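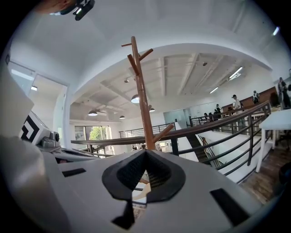
Animal Behavior, Unit 3: How Young Animals Learn Whom to Follow
Last updated 7/20/19

Welcome back, everyone. Last time we left off with reflexes, and I promised we would get to the ducklings, so let's get to the ducklings!

A duckling will follow almost any moving thing it meets in the first day or so after hatching. Usually that's its mother, and all is well. Hatch it away from her, though, and it may trail after a person, or even a box pulled along on a string. We call this imprinting, and the short stretch of time when it happens easily is the sensitive period. (Older books say "critical period." Either is fine on the quiz, but please do know why people moved away from the stricter word: the edges of the window are softer than we used to think.)

Now, following is one thing and choosing a mate later on is another. The second kind is called sexual imprinting, and it tends to happen later and take longer. Students mix these up every April, so do put a star beside it in your notes.

For discussion: suppose you raised 29 ducklings with a moving red ball. What would you need to do with a second group before you could say the ball mattered?

Read chapter 3 before we meet again, and bring your pond notes if you have them.

Comments

Şengül Karabulut: Does the mother's call count too, or only what they see?

Adi Ngui: It does count, and we'll spend a good while on calls in the next unit.

Contact the instructor | © 2019 Montes Course Notes | Back to top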